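Stories > Short Fiction > The Held-Out Set

Search stories Go

10/30/19
By Benvinda Correia

The paper was due at midnight, and at four in the afternoon Serpil Çetinkaya decided she no longer believed table two.

"Read me the row again," she said.

Đức read it. With the pause, the policy finished the clearing task on objects it had never been trained on. Without the pause, it mostly did not. The pause was her idea. Before each grasp the arm held still and compared what it saw with what it had expected to see, and if the two were too far apart it planned again. It had taken her most of September to write and it was 28 lines long.

"It's too good," she said.

"It's 500 trials."

"Who picked the objects?"

He looked at the sheet. "Dirceu."

Dirceu Furtado had left for Makside two weeks before, for a job that paid. He had been careful, as far as she knew. But he had also watched the arm every day for a year, and he knew what it liked. She wondered whether a person could know that and still fill a box with things it didn't like.

She called him. He was on a train and the line kept dropping.

"I used the list," he said. "Gülizar's list."

"All of it?"

"All of it that was in the building."

"What wasn't in the building?"

She heard an announcement in the background, and then he said, "Food. I skipped the food. It was August, Serpil. It would have sat there."

She thanked him and put the phone down on the desk. Đức had already opened the list. Gülizar Ersoy had drawn it up at Drernwood before any of them were hired, and she had written it the way she wrote everything, without a single reason. Soft items. Clear items. Items that come apart. Baked goods, two shapes. Used tissues were crossed out and replaced with crumpled tissues, clean.

"We could say non-food objects," Đức said. "One word in the caption. It would be true."

"It would be true."

"Reviewers won't care."

She thought about Gülizar, who would read it on paper with a pencil, and who would get as far as the caption and stop. She thought about the conference hotel too, which she had already looked up.

"How long for 10 trials?" she asked.

"With resets? An hour. But 10 is nothing. You couldn't put 10 in a table."

"I don't want to put it in a table. I want to know."

He went down to the bakery on the corner while she cleared the bench. She ran the calibration twice, although it had passed the first time. The software was called Zider and it printed a line of green text when it was satisfied, and she had stopped trusting the green text around the time she stopped sleeping properly.

When Đức came back with the bag she made him set everything out, and she stood facing the wall while he did it. If she was going to be suspicious of Dirceu she could at least be suspicious of herself. She heard paper, then plastic, then the small click of something being put down on the table.

"Ready," he said.

"Is it hard?"

"I don't know what it thinks is hard. I just put things down."

She turned around and started the log. Trial one, pause enabled, seed 4. She wrote the time next to it by hand – an old habit from her first lab – and the arm began to move. 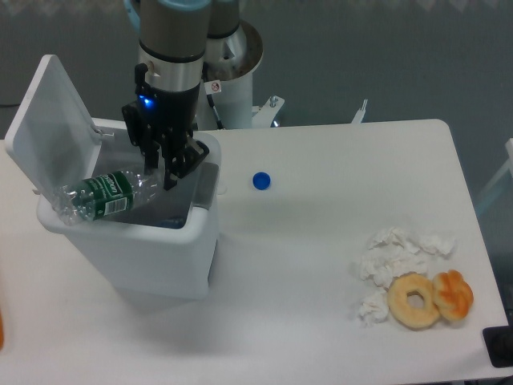 She kept the pencil on the page. Đức had pulled a chair over and was sitting on it backward with his arms folded on the top rail, and neither of them said anything. The caption was still open on the other screen with the cursor after the word objects. She had told herself she would delete it or finish it after the tenth trial and not before.

"Don't call it early," she said.

"I wasn't going to."

"I was talking to me," she said, and wrote down the second time.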